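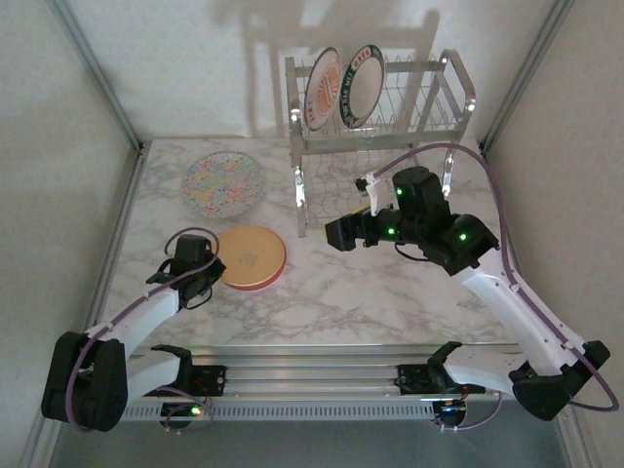 Wendeck Riverside Park: Comment and Site Inventory Data

Last updated: 2024-01-05

This folder holds the public comment records and the site inventory for the Wendeck riverside park plan. The files cover the stretch of bank between the Lemieux footbridge and the old Kedex loading yard. They replace the June release, which had duplicate rows in the comment table.

Contents

`comments.csv` - 1,752 rows, one per comment. Comments came in by paper card, web form and at the two open meetings.
`trees.csv` - 312 rows, one per tree with a trunk over six inches across.
`paths.geojson` - existing and proposed paths, as lines.
`codes.csv` - topic codes used in `comments.csv`.

Fields in comments.csv

`id` - whole number, not reused after a row is deleted.
`source` - `card`, `web` or `meeting`.
`area` - `north_bank`, `yard`, `bridge` or `none`.
`topic` - up to three codes, split by semicolons.
`text` - the comment as received, cut at 1,000 characters. Spelling is not corrected.

Names, street addresses and phone numbers were removed by hand. Of the total, 686 rows have `area` set to `none`. Most of these came from the first version of the paper card, which did not ask for a location. Do not read them as comments on the whole site.

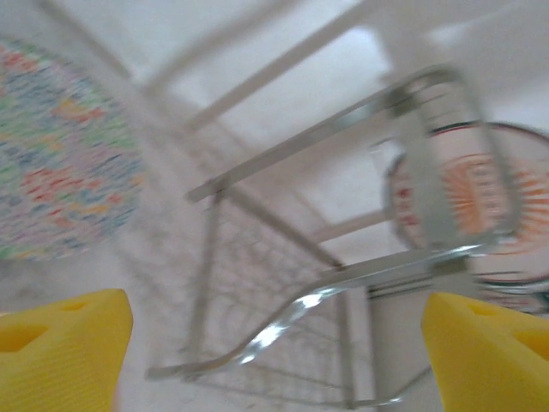

Metal rack, seen from above.

Known problems

Tree positions near the Wenen culvert are off by up to nine feet. The survey there was done from the path. Species names are common names only, and "willow" covers at least two species.

Proposed paths in `paths.geojson` follow the second draft of the plan. The yard ramp was moved in the third draft and the file still shows the old line. Use the `status` field to leave proposed paths out.

Topic codes were assigned by one reader per comment - there is no second reading to compare against. Codes 14 and 15 (seating, shade) overlap and should be merged for any count.

Use

The data may be copied and changed with credit to the Wendeck park plan. Send corrections with the file name and row id.

Related items

- Wendeck park plan, third draft
- Lemieux footbridge deck repair notes
- Kedex yard soil test results
- Wenen culvert survey, raw points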